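Home Modules Timetable Library Contact
Search this site Go

Gripper trials, handout 6: doors and handles
Posted May, Mullow teaching lab 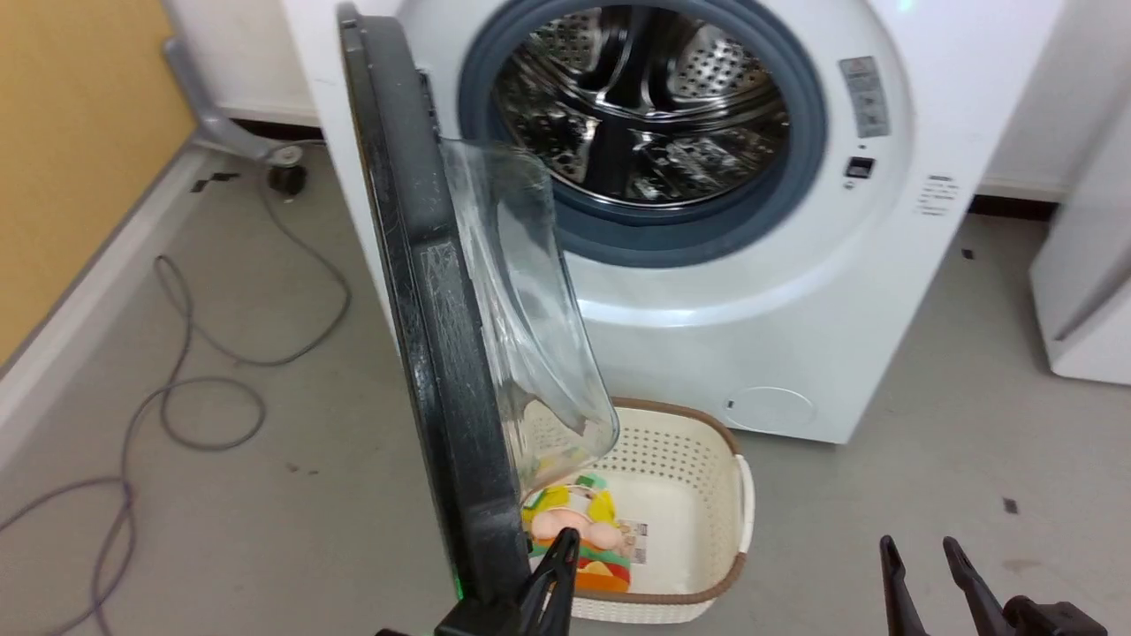 Fig. 1. Left gripper on the lower door ring, right gripper free.

I do love a washing machine door as a test piece! It's round, it swings on a fixed hinge, and the arm has to follow that arc or something gets bent. On Monday you'll try the Bririk fingers and then the Cindlow ones, same door, same start pose.

Look at where the finger meets the ring — low down and at an angle. Try it there first, then move up and watch your force readings (mine went a bit silly near the top).

Set the controller limit to 100 before you start, please. Do 2 runs per gripper and save both logs, even the ugly ones.

Bring your notes on the Patrício paper, we'll need the bit on compliance.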